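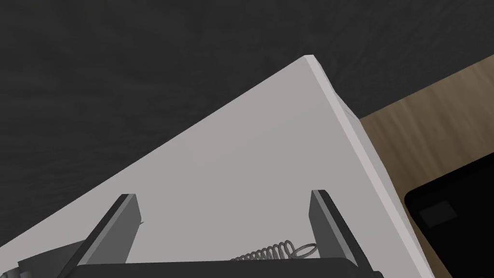

White block beside a dark grey surface, computer render.

Clurnance Tableware Archive
Progress report to the Fuvard Fund, 30th March

Work since the last report has gone mainly into the Peltex dinnerware, the largest group in the collection. We have now catalogued 200 pieces, mostly dinner plates, side plates and cereal bowls, with a few gravy boats and one incomplete coffee set. Each entry gives the pattern name where we know it, the backstamp, the diameter and the condition, including crazing, chips and any wear to the gilt.

Backstamps have been slower than planned. The early Peltex mark and the later one differ only in the border, and on worn pieces the border is often gone. We have sorted what we can by foot ring and glaze colour. That leaves 39 pieces with no firm date, and they are listed as undated in the catalogue for now.

The Tsoukalas donation arrived in two lots. The first was well packed. The second had been wrapped in newspaper, and ink had transferred to the unglazed foot rings of several saucers. It came off with distilled water and a soft brush. Seven pieces in that lot were cracked and have been set aside. We don't propose to repair them under this grant.

Storage
The new shelving is up along the north wall. Plates are stacked no more than six high with felt between them, and cups are stored singly. Lidded pieces are kept with the lid beside the base and both carry the same number. We ran short of felt and bought a second roll out of the packing budget.

Public listing
The online catalogue is open with 110 entries. The rest are written up but still need their measurements checked. Most enquiries so far have come from people trying to match a set at home, and we have added a pattern search by rim colour to help with that. We can't give valuations and the contact page now says so.

Spending
Shelving came in under the estimate. Packing materials went over, and the two nearly cancel out. No change to the total is requested. Receipts are attached separately.

Next period
Finish checking measurements. Start on the Tsoukalas teapots. Compare the undated plates with the Peltex trade lists, which we have on loan until August.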